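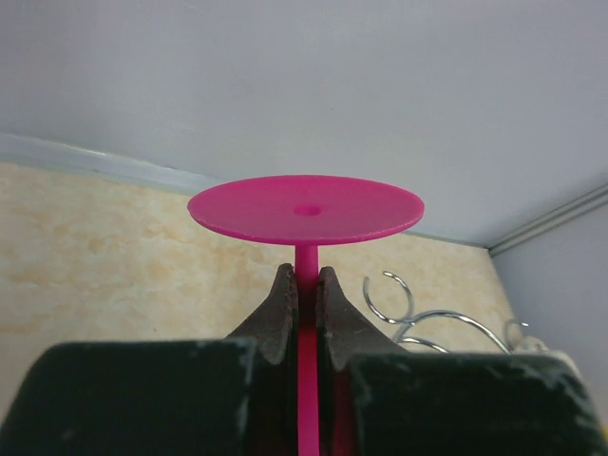 You're putting the gum in too early, came the call from the far side of the sink, and it should wait until the iron has settled or you'll never get a clean line out of it. I argued for a while and then split the batch, half with gum at the start and half without. Glad I did!

November 20, 2022
5 shares | 10 comments

Oak gall ink, second go. The galls are the Sasness ones, picked up under the trees along the shore path, mostly the hard brown kind with the exit hole already in them. A few were still green inside. I kept those back in a separate jar to try later, on the theory that they ought to have more tannin in them before the wasp leaves. Cracked the rest in a towel with the mallet and they went everywhere anyway (found a piece in my shoe on the way home).

Water was rain water from the butt. The scale said 999 grams and I left it there, it seemed rude to chase the last gram. Galls in, lid loosely on, then a soak of some 10 days on the shelf over the radiator. It smelled like a wet barn by the end and had gone the color of strong tea with a bit of white fuzz on top. Skimmed the fuzz. Strained through the old pillowcase, then through a coffee filter, which took ages and is the one step I'd happily pay somebody to do for me.

Iron sulfate from the Lazaridis tub, the pale green crystals. They've started to go rusty yellow near the lid, so please close it properly, whoever is using it for the dye pots. I picked the yellow bits out. Dissolved in a little warm water first and poured in slowly while stirring with a glass rod. I will never get tired of this part - brown tea, then a cloud of gray, then the whole jar goes blue-black in the time it takes to say so. 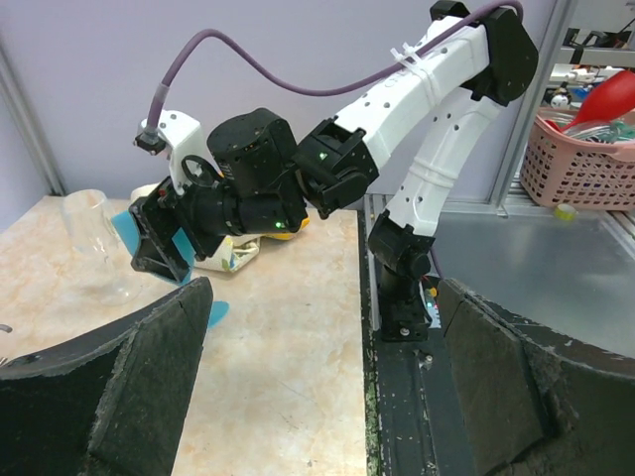
Arm on the rail, marble-patterned top.

Writing tests on the Kesbridge paper, the heavy cream one, and on the cheap copier stuff for comparison. Same steel nib for both, rinsed between strips.

Gum early: goes on gray and a bit gluey. The nib drags on upstrokes and leaves a little bead at the end of each letter. Darkens nicely by lunchtime, but there are tiny grains in the line and I think those are iron that never mixed in.

Gum late: so much better. Pale when wet, which is unnerving when you're trying to see what you've written, and then it comes up dark within a few minutes. Hairlines as thin as the nib will go. It feathers on the copier paper and not at all on the Kesbridge. I wrote out the whole shopping list just for the pleasure of it.

So the sink was right. I've changed the recipe card to say gum last, after the jar has stood overnight. 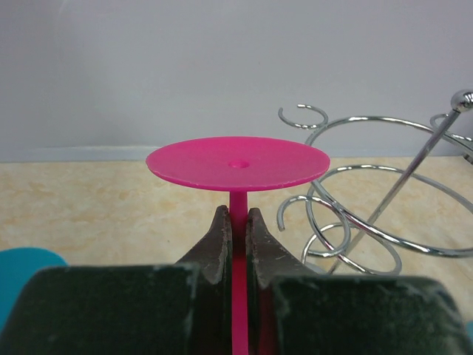 Tessa Whitlow

Still to do on this batch. The Rastgate recipe calls for white wine in place of water and a clove in the bottle against mold. I've put a clove in 4 of the small bottles and left one plain, all corked, all in the dark cupboard behind the bookcloth. Labels are in pencil this time. Last time I labeled the bottles in the ink itself and then spilled ink on the labels.

I also want a proper fading strip. Half under card, half bare, taped inside the south window where it will get what light there is in November. Iron gall is meant to go brown with the years and I'd love to see the start of it by spring. If you're cleaning the window, please work round the strip.

One warning on acid: the late-gum jar turned the test paper quite sharply, so keep this away from anything you'd mind losing. Crushed eggshell is supposed to calm it down. I have a bag of shells drying on top of the kettle shelf and will grind them tomorrow. Pen must be rinsed right after use, my good nib already has a bloom of rust by the shoulder.

Green galls next. Very excited about the green galls.

Last updated: 4 hours ago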